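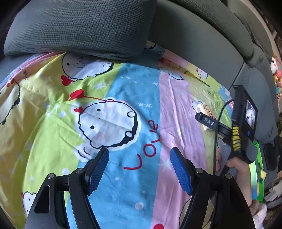 30/07/2022
By Myung-ja Cha

The Strömberg estate was valued at 643, excluding the car. Candetti had done the inventory in one morning and recorded each item on a Sidside form, which allows 300 characters per entry and does not accept fractions.

The niece read the list standing up. One kettle, working. One barometer, stuck. Letters, assorted, no value.

"Who decides that?" she asked.

"There is a schedule," Candetti said. "Correspondence is rated by signature. These are signed by a dentist."

She asked to see them. He brought the box from the hall and entered the time of removal in the margin. The letters covered nine years and dealt mainly with the level of the lake at Nonda, which the dentist had measured every September from the same post. Her uncle had kept the replies in carbon copy. He disputed most of the readings.

"He never went to Nonda," she said.

"He had a map of it. Item 187."

The map was folded inside an atlas. A pencil line marked the shore, and a second line, fainter, marked where he believed the shore should have been. The difference came to over 2000 paces - he had written the figure twice and underlined it once.

Candetti explained the procedure. Items of no value could be released to the family on signature. Items of value went to sale. The map had been rated at four. She could buy it back, but only after it had been listed, and listing took six weeks.

"And if it were rated at zero?"

He considered the form. An amendment required a reason, and the reason had to be factual.

"It is inaccurate," he said at last, and wrote that down.

She signed in two places. In the afternoon she drove north with the box beside her, the atlas on top of it, and a printed blanket from the house.
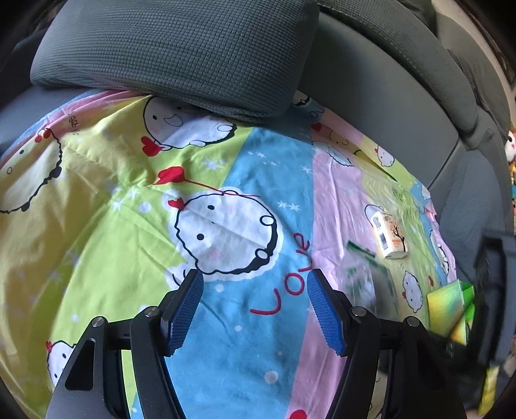

The blanket on the car seat, hearts and stars on wide stripes.

She reached the lake before dark. The post was still there. She read the level, compared it with the last letter, and began a reply to the dentist, disputing it.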